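Hi Maarten,

You asked for something shorter than last time, so I'll try, but you know how I get once I start talking about beans.

The big news is that the recipe collection is at 104 written, tested dishes. We promised you 127 by the end of the grant, so there are 23 to go, and I feel good about it! Most of what's left is pickles and breads, and I saved the breads for August on purpose (I know, I know - an oven in August) as that's when the church kitchen on Lo Street is free every morning until noon.

A dish only goes into that 104 after two different home cooks have made it from our written page with none of us in the room. That rule has cost us time. The walnut and pepper spread went around four times before anyone got the same thing twice, and the trouble was the word "handful." Every grandmother we've recorded says handful. We now weigh it, write the grams, and leave "a handful" in brackets next to it so the families still hear their own voice on the page.

Money next. The second payment came in fine. We have 900 dollars left in the ingredients line, and I'd like to move part of it over to printing, if you're okay with that. Ingredients ran cheaper than I planned - Oltivine has been giving us olive oil at their cost, and the lentils and bulgur we buy by the sack. Saffron was the one place I went over. I bought the good stuff for the rice puddings and I'd do it again.

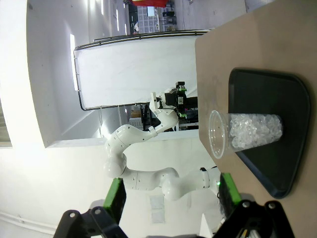 Tsung-han Mok wrote back on the draft of the rice chapter that it was lovely to read but hard to cook from, and that a person with a pot already on the stove shouldn't have to dig through a story about somebody's wedding to find out how long to soak the rice. Fair! It stung for an evening and then I rewrote all of it. Stories now go at the front of each recipe, soaking and resting times sit right under the title, and the method has no chatter in it at all. I've sent the new version back and I'm waiting to hear.

The tasting evenings are going well too. We've held 13 so far, and the fish stew night filled the hall with people who had heard there would be fried onions (there were, and they ran out). We give everyone a card to write on, and those cards have turned into the most useful thing we do. Two people wrote that their mothers made the stew with tamarind, so we cooked that version as well and it's going in as a variation. The same thing happened with the stuffed grape leaves, except there we got six variations and a small argument at table three about mint.

One thing that's behind: the index. I thought Plurico would be able to build it from our files, but they want every ingredient spelled one way all the way through, and we have sumac three ways and freekeh in more ways than I'd like to admit. I'm fixing it by hand in the afternoons. It's slow and I don't love it, but it'll be done before the pages go to Pretine for layout.

What I need from you:

- a yes or no on moving the ingredients money to printing
- the wording you want for the thank-you page
- your own lemon potato recipe, which you've been promising since the first tasting!

Next up are the pickled turnips. The first jars are on the shelf in my pantry and I'm leaving them alone for two weeks before anybody gets a taste. After that it's flatbreads, then the sesame rings, and I'll write again when the first batch of breads has been through both testers.

Contact us | © The Shared Table Recipe Project | Back to top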